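Shared fridge, kitchen notebook, Orndale workshop
April, morning entry

Started at 7 before the others came. Purpose of today is to make a list of what is in the fridge and to decide a place for each kind of food. Lorraine Kingi asked for it after the two offices began to use one kitchen. I write it here so Botond can continue if I am away.

Thermometer (the small Corkell one) was put in a glass of water in the middle and left for 70 minutes. Reading at the end: 4 degrees. Same as last time, so I did not touch the dial.

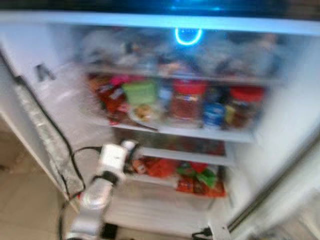 Jars are the main difficulty in my opinion. People buy a new one when they do not find the old one, and then both are open. On the middle shelf there are two with red lids, one a bit shorter, and a blue bottle with a white label between them. The tall jar takes the place where a plate could stand. I asked Kumudini if one of the jars is hers and she said she will look in the afternoon. Until then I do not throw away anything which has a lid.

Rule proposed by Andor Juhász: open jars go to the door, closed jars go to the cupboard. I agree with the second half. For the door I am less sure, the shelf there is warmer than the middle by 2 degrees when I measured it in winter (see the page with the Rimska thermometer, before it was broken). For pickles and pastes it should not matter. For anything with milk it does.

Cooked food: must have a cover and a name. A plate without cover dries, and it gives its smell to the butter. We have enough boxes in the drawer under the kettle, the lids are in the other drawer, I do not know why. To do: put them together.

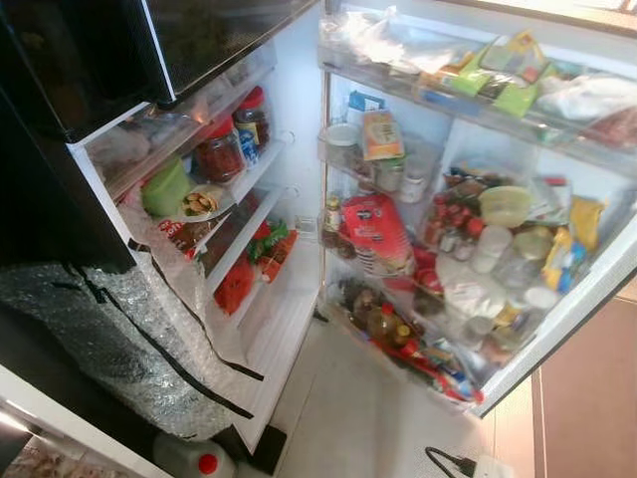
Bags are the second difficulty. A bag has no shape, so it is pushed in where there is a hole, and after a week it is not possible to say what is inside without opening it. I will buy a roll of the Amoah freezer labels and leave a pen on a string. Miklós Vincze thinks the pen will be gone in two days. Maybe, but we have many pens.

Vegetables with leaves should not be pressed between other things. Better the drawer, with a sheet of kitchen paper, changed when it becomes wet. Snack packets do not need cold at all and can go to the cupboard over the sink, if the owners agree. This alone would make free perhaps one door shelf.

List so far is 119 lines, with sauces counted each by itself. It is too long to hang on the wall. Next version: only what is shared, one line per kind, and private food is not listed but must be labelled.

Open points
- Kumudini: jars
- Botond: is the salad drawer washed or only wiped?
- lids and boxes in one drawer
- ask Lorraine who pays for the labels
- measure the door again, top shelf and bottom shelf, same glass of water

Stopped before lunch because everybody needed the kitchen.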